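Household Grasping Evaluation: Progress Report to the Breston Fund
Reporting period ending January
Prepared by the Lokmont project team
Last updated: Friday, 4:40 p.m.
2 comments | 14 shares

Summary

The grant supports a side-by-side trial of two grippers on everyday objects, with the aim of recommending one of them for the kitchen and office tasks planned for next year. The two candidates are the Kereama, a linkage gripper with multi-link fingers, and the Lestier, a parallel-jaw gripper with flat padded tips. By the end of January we had logged 334 grasp attempts. Of these, 207 were made with the Kereama and the rest with the Lestier. The Lestier count is behind plan for reasons given under Delays.

Spending is within budget. We are not asking for more money in this report, but we are asking for a change to one milestone.

Work station and objects

The first part of the period went into setting up the work station. We had planned to use a separate test bench, but the desk by the whiteboards gave us enough reach and let us keep notes next to the arm. The object set was changed twice. We dropped the soft items from the first round and kept rigid ones that vary in size, weight and surface: the blue paper recycling bins, the small black bins, a cup, the saucepan with its glass lid, and a green drink bottle. The bins and the pan are at the large end of what either gripper can manage and are usually taken by the rim or the handle. The lid is taken by its knob.

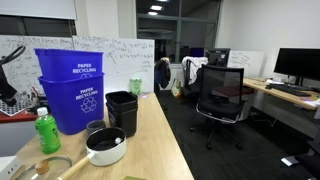 Trial method

Each attempt is run by teleoperation. The operator has one minute to approach, close, lift and hold for a count of five. An attempt is marked as a success, a slip, a drop or a timeout. A slip means the object moved in the fingers but stayed held. We added the slip category after the first week, when it became clear that two operators were scoring the same result differently. The attempts from that week were rescored from video.

Positions are changed after every attempt using a printed list, so that an operator does not get used to one approach. Wrist camera video is saved for all attempts. The overhead camera was out of use for part of the period, and attempts made without it are flagged in the log.

Results so far: Kereama

The Kereama does well on round objects and on anything with a clear edge to hook. Its best results are on the cup and the bottle. The finger linkages close at an angle, and with a tapered object they tend to settle toward the narrower part. On the saucepan it holds the handle firmly, but the pan rotates once lifted, and most of the slips in the log come from this. Lowering the closing speed helped a little.

For the bottle we also ran an inverted hold, with the bottle upside down and the fingers closed on the cap and neck. We added it because a later task calls for a container to be turned over and kept steady, and the cap is the smallest surface in the set that has to support a full object. The fingers pinch the cap from both sides and leave the label clear, so the wrist camera can still see most of the print. We have

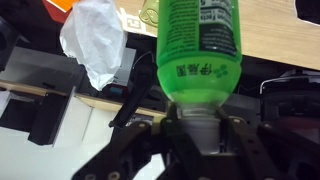 not yet settled on a scoring rule for this hold. Holding for a count of five is too easy a test when the arm is still, and we are trying a version in which the wrist turns slowly during the count. Early attempts with the turn are in the log but are left out of the totals above.

Results so far: Lestier

The Lestier is more predictable on flat-sided objects. It takes the small bins by the wall with few failures, and operators say it is easier to line up. It has trouble with the lid knob, where the padded tips slide off if the approach is even slightly high. The inverted bottle hold has not been tried on it.

Delays

The Lestier mounting plate arrived with the wrong bolt pattern and had to be remade. Swapping grippers also takes longer than we allowed for — the wrist camera has to be calibrated again each time. We now run each gripper in longer blocks and swap less often.

Next period

We plan 100 more Lestier attempts before any further work with the Kereama. We ask that the milestone for the written recommendation be moved back by one month, with no change to the final date of the grant. The attempt log and the rescored videos can be sent to the fund on request.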